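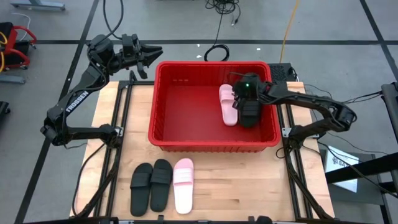 Plolerthorpe Learn-to-Swim for Grown-Ups: where we've got to

Fri 30 August

Hi everyone at the Tilahun Fund,

I promised you a proper update by the end of summer, so I'm typing this at the pool office desk with a very large coffee. I'll try to follow the headings you sent me, but I know I'll wander off now and then (sorry in advance!).

What we've been doing

The evening course for adult beginners started in May and we have 17 people on it. Two of them had never been in water deeper than a bathtub. We meet after the lap swimmers clear out, and the first half hour is always in the shallow end, even for the ones who are itching to go further. Breathing out under water is still the thing we spend the most time on. I had planned two evenings for it and it ended up taking most of the first month, which pushed everything else back. Floating on your back came next, and then kicking with a board.

Hjørdis Boström has been teaching the nervous group at the far wall and I can't say enough good things about her. She doesn't rush anybody. She'll spend a whole evening on letting go of the gutter with one hand, and then the next week that same person is pushing off the wall and laughing about it! I took the other group at first, and since then we've swapped every second week so people get used to both of us.

The schedule did slip once. The heater went out and the water was too cold for people who spend a lot of time standing still, so we canceled that week and added a make-up session at the end. Almost everyone came to it.

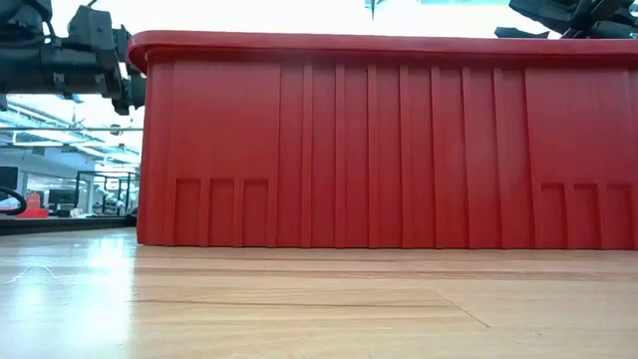

Attendance has been better than I expected for summer. We lose a few people whenever there's a long weekend, and the night of the town cookout was pretty thin, but they come back. The ones who miss a class usually message me first, and I've started sending them one small thing to practice at home in the sink. It sounds silly and a couple of them love it.

Money

The biggest cost is still lane rental, then Hjørdis's hours, then the lifeguard. You gave us $1,000 for equipment and we've spent most of it on kickboards, pull buoys and goggles in adult sizes. I kept back a little for locker room odds and ends, and we've asked everybody to wear rubber sandals on the deck, as the tile by the showers gets slick. Receipts are in the Durnolo folder you set up for us. If any of them won't open, let me know and I'll scan them again (my phone scanner likes to crop off the totals).

What hasn't gone so well

Parking! The soccer league moved its practice to our evening and there's no room in the lot, so people arrive late and flustered, and that's the worst way to get into a pool when you're already scared of it. I've asked the rec office if we can start 20 minutes later in the fall.

I also underestimated how much people would want to talk. Several of them had a bad scare in the water as kids, and it comes up.
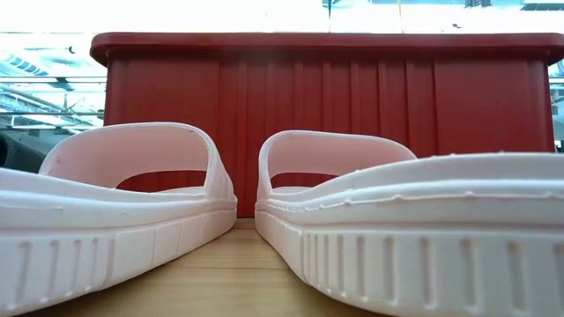
We've ended up sitting on the bleachers for a while after class most weeks, just chatting and drying off, and I'd like to write that time into the next schedule and pay Hjørdis for it. She's been staying for free and that isn't right.

Coming up

The group wants to finish with a morning at Plullivari Lake. We'd stay inside the roped area, with a lifeguard, and anybody who'd like to just wade can wade. I still need to sort out the insurance form and I may call you about page two of it, the part about open water.

There's already a waiting list for the next course. I'll send the new budget once the rec office gives me an answer on the start time.

Thanks again, and come by any class night if you're in town. Bring a towel!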